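Preguntas frecuentes: ciclo de cine «Heroínas de la galaxia», Sala Starnon

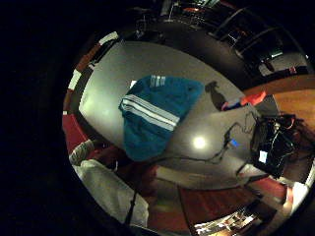 Entradas y abonos

¿Qué películas entran en el ciclo?
Cinco largometrajes de ciencia ficción y aventura espacial con protagonista femenina, de los años setenta a hoy. Los títulos y horarios figuran en el programa de mano, que se recoge en taquilla.

¿Se proyectan dobladas?
No. Todas van en versión original con subtítulos en castellano. La sesión infantil de julio es la única doblada.

¿Cuántas butacas hay?
La sala tiene 400. Las dos primeras filas quedan reservadas para personas con movilidad reducida y acompañantes hasta quince minutos antes del pase.

¿El abono es nominativo?
No, se puede prestar. Cada abono da derecho a una butaca por película y no sirve para entrar dos veces a la misma.

¿Puedo cambiar la entrada para otro pase?
Sí, en taquilla y hasta las 18:00 del día de la proyección. Las compradas por teléfono se cambian en el mismo número, con el localizador a mano.

En la sala

¿Se puede ir disfrazado?
Sí. Pedimos que los cascos y tocados altos se quiten al apagarse las luces. Las espadas luminosas se dejan en el guardarropa.

¿Hay coloquio?
Después de cada película, de unos 42 minutos. Quien no quiera quedarse puede salir durante los créditos.

¿Qué es el Fondo Majumder?
Una colección de 629 carteles y fotocromos de cine fantástico. Una parte se expone en el vestíbulo mientras dura el ciclo. Se permiten fotos sin flash.

¿Cómo se llega?
La entrada principal está en la calle Purton. El aparcamiento Rudden, justo detrás, cierra a las 00:30, y conviene tenerlo en cuenta si se asiste al último coloquio.

He perdido algo en la sala, ¿dónde pregunto?
En taquilla. Los objetos se guardan hasta que acaba el ciclo.

Utilizamos cookies propias y de terceros para mejorar su navegación. Si continúa, entendemos que acepta su uso. Aceptar | Configurar | Más información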